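**Two-armed bottle sorter takes shape at Holtside workshop**

Members of the Holtside shared workshop are building a two-armed machine that picks up plastic bottles and moves them across a table. The project is called Bevel. It is led by Kelly Bezerra, with Ryszard Kaczmarczyk working on the hands and wrists and Oliwia Sikora writing the control software.

The arms end in hands with jointed fingers. Each finger can be closed at a set force, and the present limit was chosen after early runs dented thin-walled bottles.

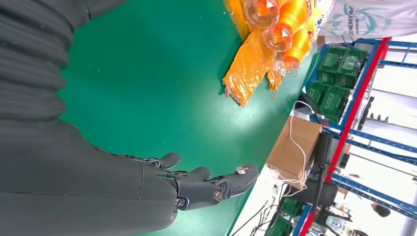 Finger timing has taken up most of the past month. In the first version all fingers closed together, and round bottles tended to roll away from the palm. The current version closes the outer finger first and holds the others back by 200 milliseconds. Kaczmarczyk is also testing a softer pad for the fingertips.

Labels are a second problem. Loose or wrinkled film slides under a fingertip, and the controller can read the slip as a lost grip. Sikora has added a short pause and a second force reading before the arm lifts.

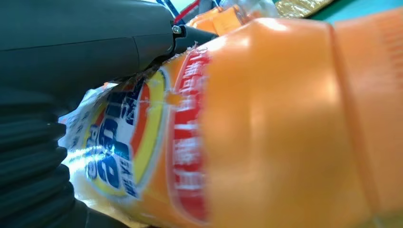
The group's target is 50 transfers in a row with no more than 2 drops. Runs are held on Wednesday evenings, when the large table is free. Bottles are laid on their sides, and their positions are changed between runs so that the software can't rely on a fixed layout. 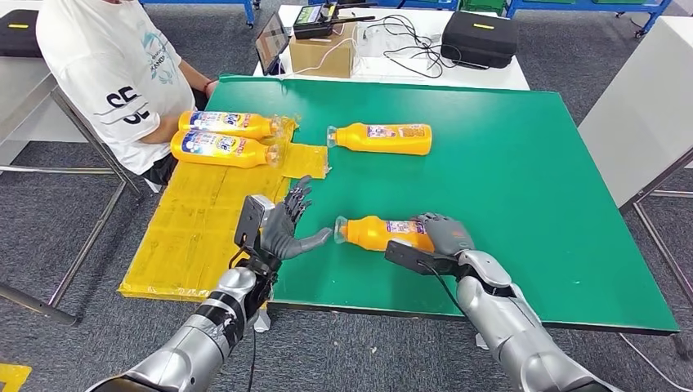

Both arms share one controller, which limits how fast they can move at the same time. A second board is on order and will be fitted in November. Bezerra said the wiring will be redone at that point, with the hand cables clipped along the forearms. Drawings for the fingertip pads are kept in the workshop's project folder and can be copied by any member.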